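Print
E-mail

Naciri Garment Recovery Project
Progress report to Stomano, second reporting period

Prepared by: Hiwot Mekonnen
Period ending: Sun 15 August

1. Scope of this report

This report covers laundering, flat finishing and folding of donated garments at the Vullura room. Collection and onward distribution are reported separately by Zatier and are mentioned only where they affected throughput.

The funded target for the full program is 660 garments washed, finished, folded and logged. At the close of the period 162 had been logged as complete. This is behind the schedule agreed in June. The reasons are set out in section 3 and the proposed change of method in section 5.

2. Work completed

2.1 Laundering. The front loader has been in regular use throughout the period. Cotton and cotton-blend tops make up most of the intake and are washed cold on the short program. Mixed loads were discontinued early on, as denim in the same drum left the lighter tops with hard creases across the body that did not relax on the line.

2.2 Finishing. Garments are laid out on a cloth-covered surface, opened to full width, smoothed by hand from the centre outwards and inspected before folding. The covering cloth is left unfixed so that it can be lifted and shaken out between batches. A fixed cover was trialled and collected lint along the seam.

2.3 Folding. Short-sleeved tops follow the sequence below.

Lay front down, collar away from the folder.
Square the shoulders and pull the hem straight.
Turn each side in to the same line, sleeves laid back over the body.
Bring the hem to the collar, then fold again to shelf depth.

Collared shirts follow the same sequence with the top button closed. Long sleeves are still folded by whichever method the folder prefers, and the stacks vary in width accordingly. A written sequence for long sleeves is in draft.

2.4 Logging. Each garment is entered by type, colour and condition at the time of folding. The log was moved from paper to a shared spreadsheet midway through the period. Paper entries have been transcribed and checked, apart from the condition codes for the first few batches, which used an earlier scale and will be left as they stand.

3. Variance against schedule

3.1 Rework. Of the 162 garments logged, 41 were unfolded and finished a second time before being accepted. Most failures were at the shoulder, where a sleeve had been turned in with the seam doubled under it. The fold looks square from the front but the garment leans when stacked. The remainder were twisted at the side seam, a manufacturing fault common in lower-priced tees that no folding sequence fully corrects. We now accept twisted garments if the collar and hem are parallel.

3.2 Crumpled intake. The original time allowance assumed garments would reach the surface already shaken out. In practice they come across bunched, often with one sleeve inside out, and opening them takes longer than folding them. The allowance made no separate provision for opening and should have.

3.3 Shared room. The room is used for desk work as well as garment work, with open laptops on the neighbouring table on most days. Personal items tend to migrate to the edge of the covered surface - phones in particular - and reduce the width available for laying out. A full-width shirt needs the surface clear on both sides. A tray for phones and small items has been requested and should be in place early in the next period.

3.4 Top of the washer. Fruit, drinking glasses and jars are routinely left on top of the machine. The issue for us is spillage onto clean garments during unloading. A shelf has been priced but not ordered.

4. Condition of equipment and consumables

The washer is in good order. The door seal was wiped down and the filter cleared during the period, with no fault found. Detergent use is slightly under forecast on account of the short program. Covering cloths are wearing evenly; the green ones show less lint than the cream and will be preferred when replacements are bought.

Power leads near the work area need attention. Power boards and cables are to be lifted off the floor and run along the wall, clear of the side where folders stand. The work is minor and can be met from the existing maintenance line.

5. Proposed change of method

We propose to divide finishing into two steps with separate time allowances:

Opening - garment lifted by the shoulders, shaken out, sleeves turned right side out, laid down.
Folding - as per 2.3, starting only when the garment is flat with both sleeves visible.

At present one person carries each garment through from basket to stack. Under the proposal the opening step would be done for a whole batch first, with opened garments laid over one another, and folding would follow. A short trial on tops of similar weight gave straighter shoulders. It also gave fresh creasing in the lowest garments of the pile, so a limit on pile height will be needed. We have not settled on one.

No additional funds are requested. We ask that the milestone for the next period be restated in terms of accepted garments, excluding any awaiting rework, so that the log and the milestone measure the same thing.

6. Work planned for next period

Finish and circulate the long-sleeve sequence.
Set a pile limit for opened garments.
Install the small-items tray and reroute leads.
Confirm delivery days with Zatier, whose last two deliveries fell on the same day and left bags standing overnight.

7. Site record

Vullura room, garment work at the covered surface with the front loader behind.

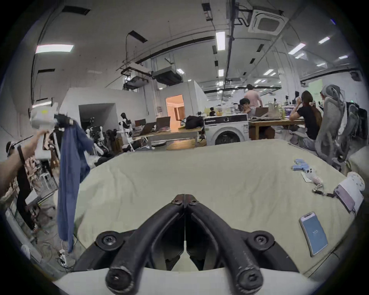
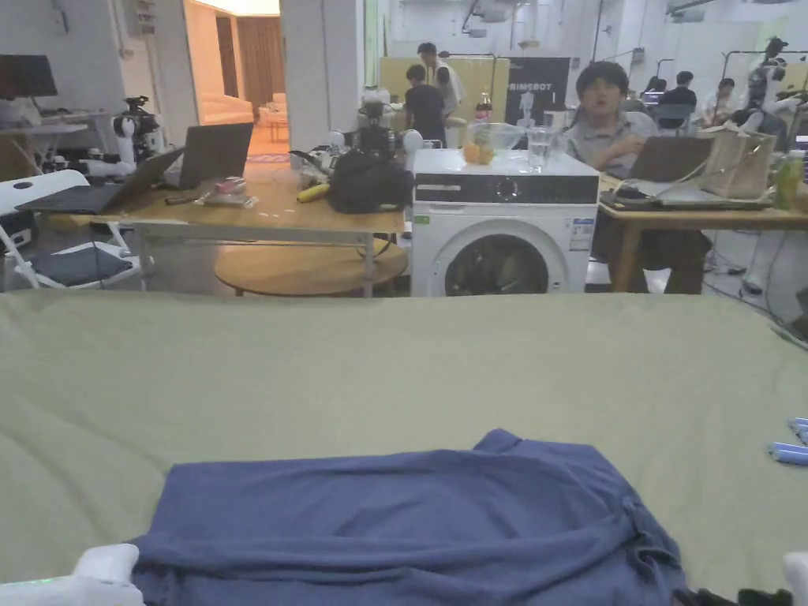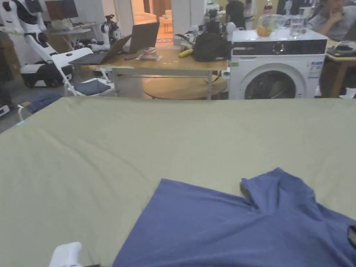
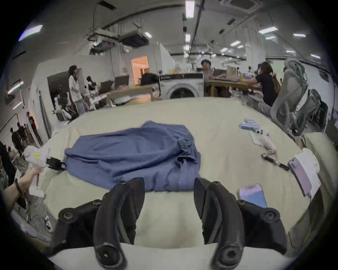
Shaimaa Abdelaziz, on the draft: I support restating the milestone as accepted garments, but please keep the rework count as its own line or we lose sight of the shoulder problem. On pile height, I would set the limit by weight, as a dozen light tees behave nothing like a dozen work shirts. Could the long-sleeve sequence come to me before it is circulated? The one we used previously brought the cuffs across the collar and marked it, and I would like to check that step on a few of the heavier shirts first.

Print
E-mail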